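Notebook entry, Jul 31, 2025
Project Grerell, grasp selection for knit fabric
Entry by Joscha Fröhlich

The purpose of this session was to compare two ways of labeling demonstrations made with the hand-held gripper. Under the old method, the operator marks a grasp point before the fingers close. Under the new method, the label is taken from the finger position once the cloth is held, and the operator marks nothing.

The full set now holds 609 demonstrations. Of these, 197 were set aside for testing and were not used in training. All were recorded over a plain white surface, starting with the cloth in a heap. 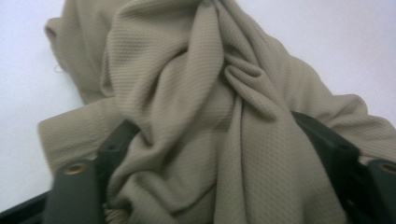

Textured knits remain the harder group. The folds tend to gather into a twist between the fingers, and the marked point and the held point can then lie far apart on the cloth. In the test set, the two labels differed by more than 20 mm mainly in grasps of this type. Flat, single-layer pinches showed little difference.

The policy trained on the new labels chose better grasps on bunched fabric. On flat fabric the two were close enough that no claim should be made. Six test demonstrations could not be scored under either method and are listed in the Bandevent log.

The new labels say nothing about how many layers are held. Colleagues using the set for unfolding work should keep this in mind, as a grasp counted as good may include two or three folds.

To do:
Repeat the flat-fabric comparison with a second operator.
Add a layer count field to the label sheet.
Send the split file to the Chevalier group before the October review.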